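Tronthorpe Home Help > Bedrooms and Laundry

Clothes keep ending up on the bed and I never get it made

Posted by Nallik, 1/6/20

I'm after a way of dealing with a bed that has turned into a shelf. I live in a one-bedroom flat and the clean washing comes off the airer and goes straight on to the bed, because there isn't another flat surface big enough to fold on. By the evening I'm tired, so I push the lot down to the wall side and get in. Next morning the duvet is half under the clothes and I can't pull it straight without everything sliding off, so I leave it.

I have a chest of drawers and a narrow wardrobe. Both are fairly full but they do shut. I also have a spare comforter for cold nights that never seems to have a home, so that lives on the bed too. The bed is pushed up against the wall under the window and I can only get to it properly from one side.

I've tried doing a big sort out on my day off. It looks good for two days and then goes back to how it was. I don't want to buy furniture if I can help it. What order do other people do things in? Do you make the bed first or clear the clothes first? And where do you put things that have been worn once but aren't dirty enough to wash?

Jaruwan Rungrueang

Make the bed first, but do it properly and quickly, and only then deal with the clothes. I know that sounds the wrong way round when there is a heap on top of it.

What I do is pick up the whole heap in one go and put it in something. A laundry basket is best, a big carrier bag will do. Don't sort it at this stage. Then take off the pillows and anything that isn't the duvet, shake the duvet from the foot end and let it drop. If your bed is against the wall, kneel in the middle and push the far edge down first, then work back towards yourself. Pillows on last. Mine takes me two minutes and I'm not quick.

Now you have a flat bed to fold on, so tip the clothes out at the foot end only. Keep the pillow end clear. Fold by where things live and not by what they are. If T-shirts and pyjamas share a drawer they go in one pile. Socks can go in unpaired if you are short of time. Take each pile to its drawer when it is done and don't leave them standing in a row, or you'll be back where you started at bedtime.

For the worn-once things, I have hooks on the back of the bedroom door. When the hooks are full, something has to be worn or washed before anything else goes up. Before the hooks I used a chair and it was no better than the bed.

The comforter should come off altogether in summer. Mine goes away in July at the latest, in a zip bag under the bed. Make sure it is completely dry first or it will smell when you get it out again.

Suksawat

get rid of half your clothes. sorted

Preltel

I don't agree with the answer above, as the drawers shut, so there is room for what you own. It's more that the washing arrives all at once.

I had the same trouble and the thing that helped was doing smaller loads. One load, dry it, put it away, then the next. When I saved it all up there would be 30 odd socks and every top I owned to get through, and of course I gave up halfway. I set the kitchen timer for 22 minutes when I start folding – no particular reason for that number, it was on there from cooking something – and when it rings I stop. Most times I've finished before it goes.

The other thing is to take shirts and dresses from the airer to the wardrobe on their hangers. I dry them on the hangers in the first place. They never touch the bed at all, which cuts the heap down a lot.

Also check what else is on there besides clothes. With me it was bags. I would come home, put a bag down by the headboard and it stayed there all week with the receipt in it. Empty bags when you come in, fold them flat and keep them in the kitchen.

If you can only reach one side of the bed, try pulling it out from the wall by the width of your foot. You can get an arm down there to tuck things in and the curtains hang better too.

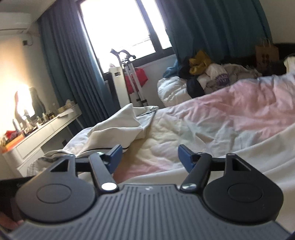 Should I open the window and air the bed before making it, or does that not matter?

Leave the duvet folded back while you wash and have breakfast, with the window open if the weather is dry, then make the bed afterwards. It lets the sheet and mattress dry out from the night. If it's raining or very damp outside, keep the window shut and just fold the duvet back.

264 people found this page helpful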